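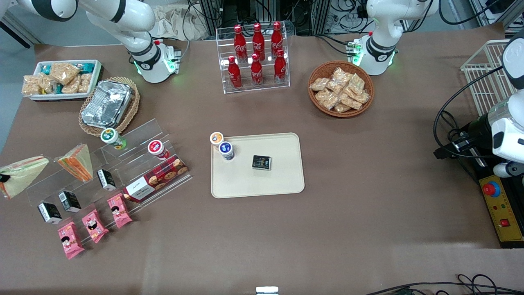 *A two-arm collection station set up with packaged food, bottles and baskets, seen from a fixed camera. A beige serving tray lies at the center of the table.*

**Demonstration gathering** is the work of recording examples of a task so that a learning system can pick up how the task is done. In robotics, each example is usually called a *demonstration* or an *episode*. It pairs what the robot's cameras and joint sensors took in with the movements the arms made at the same moment. A system trained on many such episodes learns to produce movements of its own when it meets a similar table.

The practice has become one of the liveliest parts of robot learning. Programming a robot to pick up a box at a known spot is old work. Getting it to pick up a sandwich wedge, a slippery snack packet or a bottle from a crowded rack, wherever each one happens to be, is much harder to write down as rules, and a good set of examples can carry a surprising amount of that know-how.

## Methods

Most demonstrations are made by *teleoperation*, in which a person steers the robot from a distance and the robot's movements are logged. The controls may be a pair of handheld units, a headset, or a smaller copy of the arms that the operator moves by hand while the full-size arms follow. The last kind, called leader-follower control, is well liked for two-arm work because both hands can move together in a natural way.

A second method is *kinesthetic teaching*, where the person takes hold of the arm itself and guides it. It needs little extra gear and gives the teacher a fine feel for the arm's limits, but hands often get in front of the cameras. A third method does away with the arm during recording and has people carry a handheld gripper fitted with a camera. This is fast and can be done almost anywhere, though the motions then have to be fitted to a real arm.

## Table tasks

Food and grocery handling on a tabletop is a favorite subject. The items are cheap, easy to replace and wonderfully varied: rigid boxes, soft wrappers, foil, clear plastic, round cups with lids. Clear and shiny packaging is a special challenge for cameras, and a set that includes it tends to be more useful than one made only of plain blocks.

A typical table task asks the arms to fill a tray from goods kept on stands and in baskets. The instruction may be short ("put the small black box on the tray") or may list several items in order. Operators are usually free to choose the grasp and the path, as long as the finished tray matches the instruction.

The Erncombe collection, a shared set of tray-filling and shelf-picking episodes, is built along these lines. Its first release held 1338 episodes. Of these, 600 were single-item picks and 400 were orders of several items; the rest covered returning goods from the tray to their stands. The Bahrami set uses a similar layout but records only one arm at a time, and is often used to test whether skills learned on one arm carry over to two.

## Camera views

Stations commonly combine a fixed camera, which takes in the whole table, with a small camera at each wrist. The two kinds of view complement each other beautifully. From the fixed camera, a system can tell where everything stands and which arm is closer. From the wrist, it gets a close look at the last few inches before a grasp, where small errors matter most.

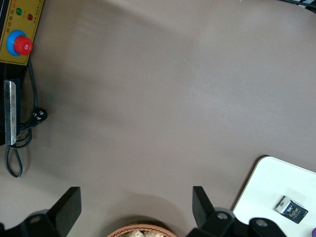
*View from a wrist-mounted camera, with the open gripper fingers at the bottom and the rim of a woven basket between them.*

Wrist views have their own difficulties. The arm blocks part of the picture, the background swings quickly as the wrist turns, and an item may be visible for only a short part of an episode. Many collections therefore store all views with matched timestamps and leave it to the training software to decide how much weight each one gets.

## Variety and quality

A system trained on one fixed layout often learns the layout instead of the task. Collectors fight this by moving the goods between episodes, swapping brands and shapes, and changing the lighting. Zaker, a planning tool written for this purpose, produces a new placement list before every episode and keeps track of which combinations have already been recorded.

Failed attempts are handled in different ways. Some groups delete them. Others keep them with a label, and value episodes in which the operator drops an item and then recovers, as these show the system a way back from trouble. Long pauses are often trimmed, as a system can learn to hesitate just as readily as it learns to grasp.

Labeling is done during recording or afterward. The Fodonov format, introduced in September, stores 2 text fields with each episode: the instruction given to the operator and a plain account of what was done. Comparing them makes mismatched episodes easy to find.

## Safety

Stations normally keep an emergency stop button within reach of the operator. Workers stay clear of the arms while they are powered, and goods are rearranged only between episodes.

## See also

- Imitation learning
- Teleoperation
- Robot grasping
- Training data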